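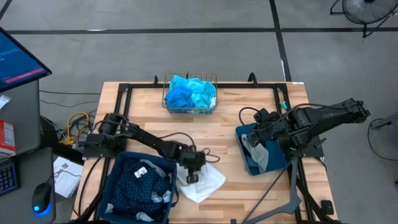 Sorting cloths and small bits before they go in the wash: baskets or bins?

Posted in Laundry and Linen, October 27, 2021

sorcha_hegarty
I do the sorting on a wooden table now and it has saved my back. Blue and turquoise cloths go in a wire mesh basket at the far side, navy spotty things go in a fabric bin near me, and a shallow teal tray takes whatever is left over. My question is whether the fabric bin is worth keeping. I bought two of the Flevard ones in April and they sag. The mesh basket keeps its shape but threads catch on it.

jinfengp
Keep the fabric bin for clothes and use mesh for cloths. Clothes snag, cloths don't matter. I have had the same set-up for years and the only thing I've replaced is the tray.

Baxter80
Disagree. Fabric bins hold the damp. If anything goes in even slightly wet you get that smell by the next morning. Mesh for everything, and file down any rough ends.

ritu_tomar
Who is putting wet things in a sorting bin? Hang them up first. I'm with Jinfeng. Sorcha, a stiff bit of card in the bottom will stop most of the sagging.

Baxter80
Flannels, tea towels, anything from the kitchen. They all end up in there wet in our house. Card goes soggy as well.

sorcha_hegarty
The cloths are the bigger job anyway. The white one won't fold into anything neat. It ends up thick at one end and trails off to a point at the other. The blue and the pale teal are heaped in the basket and stick up over the rim, so I suppose I want a deeper basket too. 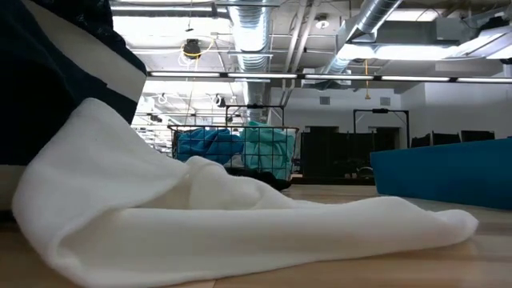 sihan_l
Can white cloths go in the same wash as the blue ones?

ritu_tomar
Wash them apart until the blue ones have been through a few times and the water runs clear. After that a cool wash together is fine, but I still do the white ones separately at 60 if the label allows.

Baxter80
I'd never mix them. Mine went grey.

jinfengp
Grey is usually too much powder. Try half the amount and an extra rinse.

sorcha_hegarty
Thanks all. I'll try the card in one bin and get a deeper mesh basket for the cloths.

Recent in Laundry and Linen
Cadgate airer, replacement feet
Brustska peg bag split at the seam
Getting candle wax out of a tablecloth
How many tea towels do you keep?
Storing spare bedding in a small flat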